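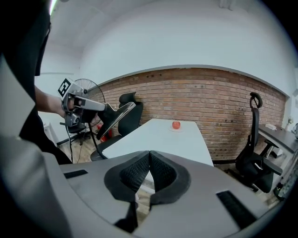 Rongrong Kang
Press and bookings, Vascombe

01/04/2021 - for immediate use

Meeting room at Vascombe open for bookings. White table, black office chairs on wheels, light wood floor, a fan on a stand for stuffy afternoons. An apple on a plate if you get in early.

Room was shut through March for painting and a new door. Now taking half-day and full-day bookings, 18 pounds the half day, local groups 13. Tea included, lunch not. Minimum notice 5 days please, we cant do same-day at the moment.

First in are Flulimer, the bookbinding people, who have taken mornings for the spring.

"We wanted a plain table and a door that shuts," said Olaia Cuesta of Flulimer. "It's quiet, and the chairs are decent."

Entrance is on the Nilevville side, not the car park. Ring the bell twice. Parking limted.

Bookings and press: ask for Rongrong at the front desk.

Ends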